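Muswood shared shop / tickets / arm cell sim
Gripper stops 2 mm short then tunnels through phone in sim, fine on other objects
Status: reopened

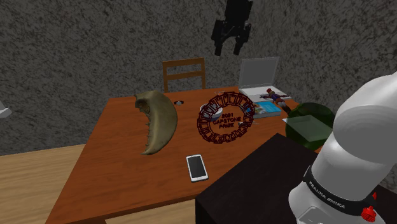
Rampersad: did you check the collision mesh or just the visual one? they're separate files in the Nurholm pack and half of them don't line up. Turn on the collision overlay before you touch the controller.

Not yet, doing that next. Writing down what I have first so I don't lose it again.

Setup: Franka arm on the black stand, wood table, the clutter set from the Nurholm object pack. Same layout we want on the real bench later, minus the chair. Physics step 2 ms. Arm goes to a hover pose over the table, picks a target, comes straight down, closes, lifts.

Problem: with the phone as target the fingers stop 2 mm above it, sit there, contact force reads zero. Then when the close command goes out the whole gripper drops and one finger goes right thru the phone and into the table. Arm then throws a joint torque error and the run ends. Log line every time:

contact solver: penetration exceeds limit, pair finger_r / table_top

Does not happen with the white bowl. Does not happen with the book. Happens with the phone every run, and with the ring on some runs (only if it goes for the openwork part of the band, I think, need to confirm).

Tried already, no change:
- reinstalled the object pack
- deleted mesh cache
- gripper force down to half
- slower approach
- swapped back to the stock table

Update, 9:40 pm
OK overlay on. Rampersad was right about the meshes, at least partly. Phone collision shape is a box but it's floating, sits higher than the phone you see. So the 2 mm stop is the planner seeing the box. That's one bug. Doesn't explain the drop.

Ring collision shape is a solid disc. No holes at all. So the fingers think they're landing on a plate when they aim for a cutout. Explains the ring runs.

Bone thing is a single hull, the whole inside of the curve is filled in. Haven't tried to grab it and won't till this is fixed.

Rampersad: a solid disc is normal, the pack makes one convex hull per object unless you ask for decomposition. Set it per object, don't do it globally or your load time goes through the roof.

Too late, did it globally. Load went from a few seconds to 340 seconds. Killed it. Doing per object now: ring and bone only.

Update, 10:15 pm
Ring with decomposition on: fingers go into the cutouts and close on the band. Five good picks in a row. Leaving that one alone.

Phone: moved the collision box down to match the visual. Stop distance is gone, fingers touch the phone. Still drops thru on close. Penetration message same as before, same finger.

Noticed it's always finger_r. Never finger_l. Flipped the gripper 180 on the wrist and now it's the same finger on the other side of the phone, so it follows the finger and not the spot on the table.

Rampersad: compare the two finger entries in the gripper file line by line. Someone edited that file when we put the Flurley pads on.

Yes that was me. In May. Looking.

Update, 10:50 pm
Found something. Flurley pads are softer than the stock fingertips so I had put in a contact stiffness for them. Left finger says 600. Right finger has no stiffness line, it's commented out, so it falls back to the pack default and the default is way too soft for this step size. Soft contact + thin object + table right under it = finger sinks until the solver gives up.

Also makes sense of why bowl and book were ok. They're taller, finger never gets near the table top.

Set right to 600 to match. Results:

phone, normal approach: ok
phone, fast approach: ok
phone, phone rotated on table: ok
phone close to the edge of the stand: arm error, but a differnt one. Elbow limit. Seperate problem, see below

Rampersad: 600 is high for 2 ms. Watch for chatter on hard contacts. If the fingers buzz when they close on the bowl drop it to 200 and see if the phone still works.

Update, 11:20 pm
They buzz. Only on the bowl, rim contact, you can see it in the force plot, looks like a saw. Dropped both fingers to 200. Buzz gone. Phone still picks clean, normal and fast. Keeping 200 on both sides.

Ran the batch overnight style with the lid of my laptop open on the bench, please don't close it if you're in the shop. Phone, ring, bowl, book, shuffled order.

Update, morning
Batch finished, 340 picks. No penetration errors. Some drops on the book, it slides out if the grip lands too near the corner, but that's grip planning and not this ticket.

Still open, will make own tickets:
1. Elbow limit when target is up against the stand. Probably need to move the base or just ban that strip of table.
2. Green object rolls when the figurine gets pulled out from beside it. No idea on friction value there.
3. The clear sheet and the other thin bits have no collision shape at all. Fingers pass straight thru, no error, no contact. Might be on purpose in the pack? Need to read the notes.
4. Bone decomposition loads fine but I haven't run a single pick with it

Rampersad: for 3, it's on purpose, anything under a certain thickness gets skipped. You can force it in the object file. Put your gripper file in the shared folder with the pads in the filename so the next person doesn't load the old one.

Done, it's up there. Old one renamed with _bad on the end. If your sim still loads the old one clear the cache, it holds on to the path.

Changes, for whoever searches this later:
phone: collision box lowered to match visual
ring, bone: decomposition on, per object
gripper: contact stiffness 200, BOTH fingers
step: left at 2 ms

Status: fixed, closing after the real arm gets a turn with the same file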